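Reading time: 4 min

To: the Konddale basket list
From: Mwajuma Nzioka
Date: 15 Oct 2024
Subject: Re: fruit baskets, and what to do about dust and squashed oranges

Ruwan Sikder wrote:

> Morning all. I've inherited my aunt's fruit basket, a big oblong thing in
> dark weave, and I can't get on with it. Crumbs and dust go straight
> through onto the table, the oranges at the bottom go soft before I know
> they're there, and I've no idea if I can wash it. My sister says line it
> with kitchen roll. I think that looks like a chip shop. Does anybody
> still use one of these for actual fruit, or are they all full of
> chargers and old keys by now?
>
> Ruwan

Ruwan, yes, mine is full of fruit most of the year and I'd be lost without it! I did go through a chargers-and-keys phase when the children were small (also batteries, also one glove, don't ask) but I've reformed.

First the crumbs. A woven bottom has gaps in it and you won't get round that, so I stopped trying and just made a habit of taking everything out when I do the big shop. Oranges out, basket off, wipe the table, tip the basket upside down over the sink and give the bottom a few good slaps with the flat of your hand. You'd be amazed what falls out. Then an old toothbrush along the rim, going with the plait and not across it, or you'll catch the ends and start lifting them. I did that to my first one, a cheap round thing from the market at Virunport, and once one strand had gone the rest of the edge followed it over a winter.

Washing, I'd say go gently. A cloth wrung out in warm water with a tiny drop of washing-up liquid, wipe, then another cloth with plain water, then leave it somewhere airy. Not on the radiator! Mine went on the radiator once and came off a slightly different shape, and it has rocked on one corner ever since. If yours has any sort of shine on it I'd try the cloth on the underside before you go at the bits that show.

A pale table is the other thing. I love ours but every speck shows up on it, and once the basket's emptied and there's just an orange sitting out on the white you notice all of it. I wipe it far more than I ever wiped the old oak one.

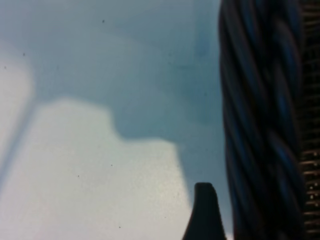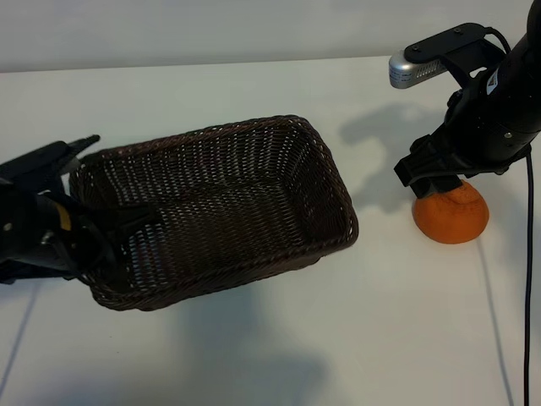 I wouldn't line it with kitchen roll, by the way. It holds the damp against the fruit and then you get that grey fur on the underside of a satsuma, and by the time you smell it it's had its neighbours as well. If you must have something in the bottom, a thin cotton napkin is nicer, and you can shake it out of the back door and put it in with the tea towels.

Kusum Garg told me off for the napkin when I mentioned it last March. Leave the weave bare, she said, the whole point is that air gets up underneath, and if you're worried about crumbs then stand the basket on a tray and wipe the tray. She keeps lemons in hers for weeks that way and has never lined a basket in her life.

I've come round to the tray, I must say, though I still use the napkin if there are pears, as they mark so easily. I got a tray from Bandara for 60p in the closing-down bin and it fits as if it had been made for it.

Now, the squashed oranges. How deep are you filling it? One layer, Ruwan! I know a heaped basket looks lovely and generous but with a long shallow shape you want to be able to see every single thing in it. I buy fewer oranges now and buy them more often. Anything that feels a bit heavy and soft when you pick it up goes straight to the front to be eaten that day, or into the juicer if it's past nice eating. And keep the bananas somewhere else altogether, ours hang off a hook by the bread bin and everything else lasts better for it.

If the rim on your aunt's is going at all, Sumaiya Wanigasekara mended mine with waxed thread in a brown near enough to match, and you'd have to hunt for the place. She may still have some of the thread left, so do drop her a line here on the list. I wouldn't use glue. It goes yellow and hard and then the strand snaps beside it, which I also know from the Virunport one, poor thing.

Does yours have handles, or just the rim all round? And is it heavy? My mother's had a wire run through the edge and she could never get it properly wet without rust coming through, so have a feel along it before you go near it with a cloth.

Anyway, keep it for fruit. Put the keys in a saucer.

Love to all,
Mwajuma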